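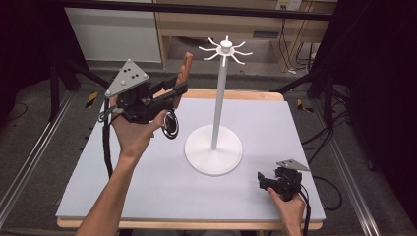 Slide 1. Good afternoon, and thank you for coming. My talk is about one small thing in the kitchen, the mug tree. I work on the homeware pages at Plenis, and I have read 2,142 comments from customers who bought a mug stand from us.

(Wait for people to sit. Drink water.)

Slide 2. What do people complain about? Mostly they do not speak about the arms. They speak about the foot. A mug hangs outside the center, so when all mugs are on one side, the stand wants to lean. Please say slowly: hang the first mug, then the second one across from it.

Slide 3. The foot. 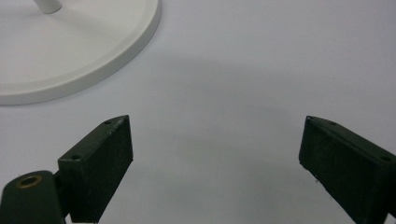
Round white base with raised rim, where the pole comes in.

Ask the room: who wipes this part at home? Tea drops and dust like to stay near a rim. My advice is a soft cloth once a week, also in the small line where pole and base meet.

Slide 4. Arms. An arm that bends up a little at the tip keeps the handle from sliding off. For thick handles, try one mug before you buy the stand. The Koivisto shop in our town lets you do this, and I think it is very kind.

Slide 5. White or wood? In our Jana series we sold 1,000 white stands before December. White shows coffee marks, but it looks light on a small table.

(If there is time, tell the story of my mother's cups. If not, go to questions.)

Slide 6. Questions. The care sheet is by the door, please take one.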